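Is anyone else fed up with the honor box at Sorkimholm?

fandgate_rd
Joined: July
Posts: 4

For those who haven't stopped there, the farm stand at Sorkimholm went to an honor box last spring. You take your eggs or tomatoes, you put cash in the slot, you drive off. Everybody on the other board keeps telling me how charming it is. I went three times in a week and I have questions.

First, there was no price on the squash. Second, the sign says exact change only, and eggs are $7. Who carries seven dollars in exact change anymore? I put in a ten and ate the difference, and I bet I'm not alone. I don't think it's a scam, but somebody is doing very well out of people not having ones.

mudroom
Posts: a lot

You could bring ones.

fandgate_rd

I could also bring a chicken.

quilting_on_4

Seven for a dozen is high. The place past Fandgate was $5 all summer and the yolks were better. I stopped going to Sorkimholm when they quit having a person out front, mostly because I like to ask when the corn was picked. A cardboard sign can't tell you that. "Fresh" on a sign means nothing to me.

oldgravel

I ran an unattended stand for 5 years when we were on the Drultden side of the river, so let me give you the other view. You lose some. Somebody takes a bag of beans and leaves you a button. But you also get people who round up, and over a season mine came out a little short, never by much. Paying a kid to sit there would have cost me more than every bean I ever lost.

The thing that did hurt was tomatoes. People squeeze them, put them back, and by noon you have a basket no one wants.

fandgate_rd

Did you keep books on it, or is that a feeling? I'm not trying to be rude. Everyone who has ever run one of these says "it evens out" and I have yet to see a number.

oldgravel

I kept a notebook. I'm not digging it out of the barn for you.

fandgate_rd

Fair enough. I'll go on doubting it.

pellet_stove_guy

What bugs me is the trust talk. There's a camera up on the post at Sorkimholm now. Either you trust me or you're filming me. Pick one and put that on the sign.

mudroom

It's been up since the cash box got pried off. I don't blame them one bit. You lock your truck, don't you?

pellet_stove_guy

I don't hang a board on my truck that says WE TRUST OUR NEIGHBORS.

quilting_on_4

He has you there, mudroom.

Chaudhry

Coming at this from a different side. I look after the snack table at our office in Drultden, same idea, a list on the wall and a jar. I was dead against it when it was handed to me. I figured the drinks would walk out the door and I'd be making up the gap out of my own pocket.

Here is what I've learned, for what it's worth. The price sheet matters more than the jar. When I had different prices for everything, the jar was a mess, and I don't believe it was theft. People couldn't be bothered to do the sum. I made it one price for any snack and one for any drink and the jar got a lot closer to right.
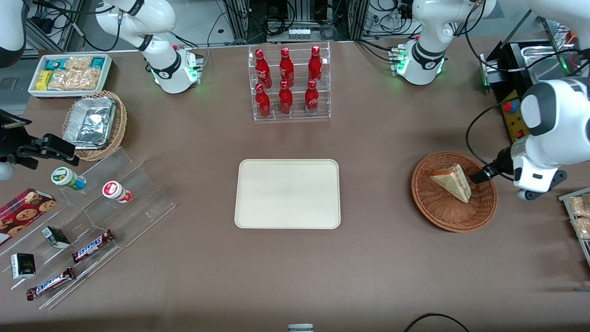
The other thing is change. I keep a little dish of quarters next to the jar and people make their own. Yes, somebody could pocket the quarters. So far it hasn't been a problem I can measure. I'd tell Sorkimholm to round the eggs to whatever bill people have in their wallets and see what happens.

fandgate_rd

See, this is what I was asking for. But an office isn't a road. Your people have to look each other in the eye at the coffee pot. Some guy from out of state with a kayak on his roof is never going to see that farmer again in his life.

Chaudhry

True, and I wouldn't claim otherwise. We did have one person who never paid. Everyone knew who it was and it made no difference at all, he ate chips in front of us. So I'm not sure how much the looking in the eye is worth either.

oldgravel

My worst ones were always local. The tourists overpaid because they thought it was cute.

pellet_stove_guy

Can't they take payment by phone? My nephew's lemonade stand does.

quilting_on_4

There's no signal in that dip. I can't even get a call out until I'm up by the church. And I'd want to know what cut the app takes before I called it an improvement.

mudroom

I emailed the farm about the squash, by the way, as apparently I am the only one who thought to ask. They wrote back the same day. The squash is $3, any size, and the sign blew off. They're putting up a new one.

fandgate_rd

Any size? The big ones too?

mudroom

Any size.

fandgate_rd

Well, that doesn't sound right, those big ones are all seeds. I'll stop by and look for the sign. If it's up I'll say so here, and if the eggs are still seven I'm going past Fandgate.

quilting_on_4

They're closed until the afternoon while the road is being patched, so don't go early.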